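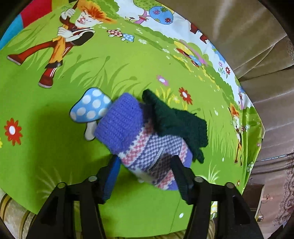
Knitwear on the green cloth at the Sukelbridge open day

What a Gripper Taught Me About Putting Away Gloves

I went to the Stestus open day on Sat 24 October expecting a robot to fold a fitted sheet, a job I've been trying to hand off to somebody since I left home. What I got was a table of woollies and a row of people working them with hand-held grippers, the idea being that a robot will later learn from what the people did. Fine by me. I have a basket of winter knits by the back door that could use a professional.

Roya Rostami ran our session and was very patient with a group that mostly wanted to know when it would do the dishes. (She wouldn't give a date.) You squeeze the handle, the fingers close, and you find out in a hurry how much of your laundry skill lives in your fingertips. Mine must live somewhere else altogether. I took home a pile of tips, most of which need no gripper at all.

Flatten first, then fold
A crumpled glove has no edges worth grabbing. Spread it out, find the cuff, find the thumb, and only then start being clever. I'd always folded straight from the heap and blamed the wool.

Pick up by the ribbing
Ribbed cuffs are made to stretch and come back. Fancy colorwork in the middle has strands running behind it, and a pinch there can pull one loose. Roya's rule was to go for the cuff whenever you can reach it. Since Saturday I've been taking my sweaters off the same way, with some dignity.

Two hands, two jobs
One holds, one moves. Bjartur Hallgrímsson, who was next to me and knits for a living, said he'd been telling his students this for 15 years and was a little hurt that it took a machine to make them listen. Rest one hand lightly on the piece you want to stay put and let the other do the traveling. If both are traveling, you're making a knot.

Keep pieces from overlapping
Dark wool on top of patterned wool makes it easy to grab both. The same goes for your drawer. Lay things side by side while you sort, and stack them when you're done. 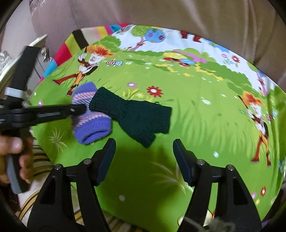

Pick your tablecloth with care
The cloth at our table was bright green, with mushrooms, flowers and big cartoon characters with orange hair striding all over it. Cheerful, yes. Also very good at hiding a green glove. If you sort small things at home, do it on something plain. An old pillowcase works, and so does the back of a leftover roll of wallpaper.

Watch the jewelry
I snagged a mitten with my own ring before I ever touched the equipment. Rings off, bracelets off, and check your nails. A pulled stitch can usually be eased back with a blunt darning needle, working it along the row a little at a time. Don't snip it.

Storing the things
Cuffs together, thumbs tucked in, flat in a shoebox. I don't roll gloves into a ball anymore, as the top cuff ends up baggy. Allow up to 4 to a layer in an ordinary box or the lid starts to argue. Wash before you put them away in May. Moths like a worn glove better than a clean one.

The Sukelbridge people say they'll run another session in the spring. I've put my name down and will be bringing the fitted sheet.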